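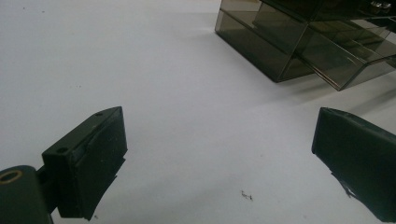 The Ellano Hand-Held Gripper: Frequently Asked Questions

Last revised 27 July 2023

What do I get for my money?

One gripper, two fingers, a charger, a carry bag and a manual that Yatziri Cuevas has rewritten 3 times and still dislikes. Spare finger covers come in a paper envelope at the bottom of the bag. People throw this envelope away. Please don't.

Is it a robot?

No. You are the robot. You hold the handle, squeeze the trigger and do the job, and the tool records how you did it so that an arm can have a go later. Customers who wanted something to do the washing-up while they were out have been refunded.

How long does a charge last?

Up to 6 hours of steady use. Your wrist will ask for a break well before then.

Do the finger covers wear out?

Yes, and they aren't shy about it. The edges wrinkle first, then they fray, and eventually a bit hangs off like old wallpaper. A scruffy cover is fine to work with as long as the flat inner face is sound. Once the fraying reaches that face, change it.

How do I change a cover?

Peel off the old one, wipe the pad with a dry cloth, and press the new one on from the tip downwards. Leave it overnight. You can trim the spare edge with nail scissors, though not the ones anybody in the house is fond of.

Can I just glue the old one back down?

We can't stop you. Glue gets on to the gripping face and then everything you pick up stays picked up. The warranty does not cover this, and Marisol Alvarado on the repair bench has views on it.

Will it cope with see-through plastic?

Your hand will manage. The recording is where the bother starts, as tinted or clear boxes show you their own back edges through the front, and software is easily confused about which edge is which. Use a plain table, keep lamps from shining straight at the panels, and record more goes than you think you need. Small drawers and trays are good practice pieces once you have the hang of solid things like mugs.

How wide should I open the fingers?

Wide. New users creep up on an object with the fingers nearly shut, as if it might bolt. Open them fully, move in, then close.

Does it work with the Tolentino arm?

Yes, with the adaptor plate, sold separately. It also fits the Dumdale arm, but only the newer model with the round mount. If yours has a square mount, write to us before ordering and save us both the postage.

What does it cost?

£373, including delivery within the UK. The adaptor plate is £19.

Can I try one first?

There is a demonstration bench at our Venunwood workshop, by appointment. We close for the second half of December.

It clicks when I close it. Should it?

One click, yes. Several clicks, or a click followed by a crunch — stop squeezing and send it back to us with a note saying what you were holding at the time.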